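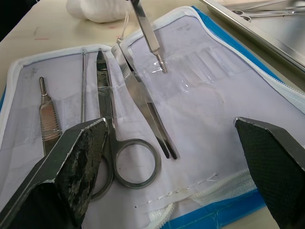 Is it too late to start the flute if you're past fifty and have never played anything?

Starting at fifty-three worked for me, and most teachers will take a complete beginner of any age so long as you can manage fifteen minutes' practice most days.

I get asked this a lot by people who've seen me going on about it on here, so I thought I'd put it all in one thread and then I can just point people at it. Make a cup of tea, I do go on a bit.

First, the money, as that's what put me off for years. I didn't buy a flute. I rented one from Stindura for a school year, and they let you put part of the rent towards buying it later if you get on with it. A lot of hire firms do something like this so it's worth ringing round and asking.

I did eventually buy, from Drostier, who have a little trying-out room at the back of the shop. The one I chose was £799, which made me go quite hot in the face at the till. There were cheaper ones and I tried them all! I just liked the sound I made on this one, which my teacher says is as good a reason as any.

If you do go and try some, take your teacher or a friend who plays. A beginner can't tell whether a dodgy low note is the flute or themselves (it was me, nearly every time).

Please don't buy the very cheapest thing online. I know it's tempting. A friend from choir did, and the repairer told her it would cost more to put right than she'd paid for it. A second-hand student flute that's been properly serviced is a much happier way to spend the same money.

Now, the first month. You will mostly be blowing across a tube and getting nothing, then a hoot, then nothing again. You'll go a bit dizzy as well. Sit down, have a biscuit, try again. I spent the first week with just the head joint, doing it while the pasta boiled.

What helped was a mirror. I propped a small one on the kitchen windowsill and could see that my top lip was wandering off to one side. I'd never have felt it. It still wanders when I'm tired, bless it.

The second month is fingers. Mine had never been asked to do anything separately before and they were quite put out about it. The little finger on the right hand has to stay down for nearly everything and mine wanted to stick out like I was having tea with a duchess.

Reading music! People worry about this more than anything and I'd say worry about it least. I knew nothing at all. My book was the Pawłowska one for adult starters, with the big notes and no cartoon rabbits, and it brings in a new note every couple of pages. By the time I noticed I was reading music I'd been doing it for weeks.

(There are plenty of other books. Ask your teacher before you buy one, as they'll have a favourite and they'll want you to use it. I have three that I've never opened.)

About practising. I tried to do an hour on Sundays and it was hopeless, my lips gave up after twenty minutes and I got cross. Fifteen minutes a day is far better. I do long notes first, then a scale, then whatever tune I'm on, then something I can already play so that I finish in a good mood.

Leave it somewhere you'll walk past it, too. When mine lived upstairs in the wardrobe I played it twice a week. Now it's on the sideboard next to the post and I pick it up while the kettle's on.

Do dry it out after playing, every time, even when you're in a hurry. A thin cotton cloth on the cleaning rod, through all three bits, and don't shut the damp cloth in with the flute afterwards. I did that all of my first winter and had sticky pads by spring.

If a pad does stick, a slip of cigarette paper under it, close the key gently, then open it and take the paper away. Don't drag it out while the key's pressed. I was told that by the lady at the repair bench and she was very firm about it.

Neighbours. I live in a terrace and fretted terribly. In the end I knocked on both sides and asked what times would bother them, and one of them said she'd thought it was the radio, which I have been living off ever since. I stop at eight in the evening and I don't do high notes before ten in the morning.

Lessons: mine are every fortnight, half an hour, and that's plenty for me. Weekly was too much with work, as I'd turn up having done nothing and spend the whole lesson apologising. Online lessons suit some people but I like somebody in the room telling me to put my shoulders down.

The best thing I did was join a group before I felt ready. Ours is the Prirkora, a wind band that takes anyone who can play a scale or two. I get there on the 402 with the flute on my lap, and the first evening I very nearly stayed on the bus and went home again.

I'm so glad I got off. I was given third flute and told to play the notes I could and leave out the ones I couldn't. I think I managed one bar in four. But sitting in the middle of all that noise - clarinets on one side and somebody's enormous tuba behind - I grinned the whole way through.

We did our concert in April, in the church hall, to over 100 people if you include the children under the tables. I came in early in the slow piece and my whole face went red and then it was fine, the tune carried on without me and I hopped back in.

Exams, as somebody always asks. I've done Grade 2 and passed, and I was more nervous than for my driving test. You don't have to do them at all. I liked having a date to work towards, but plenty of people in the band have never sat one and play far better than I do.

Things that still defeat me: anything very high and quiet, counting rests (I get interested in what the oboes are doing), and playing while anyone I'm related to is in the house.

If you've got bad wrists or a stiff neck, mention it at the first lesson. You hold the thing out to one side and it does pull a bit. I do a few shoulder rolls before I start and I stop when it aches. There are flutes with a curved head joint too, which bring your arms in closer, and one of our seconds swears by hers.

Edited to add on 2025-08-29: several of you have asked whether September is a good time to begin. It's a lovely time, as teachers are sorting out their new timetables and might well have a gap, so do get in touch with one this week if you're thinking about it.

Replies are open, ask me anything you like. I'm off to do my long notes now and I'll answer when I'm back.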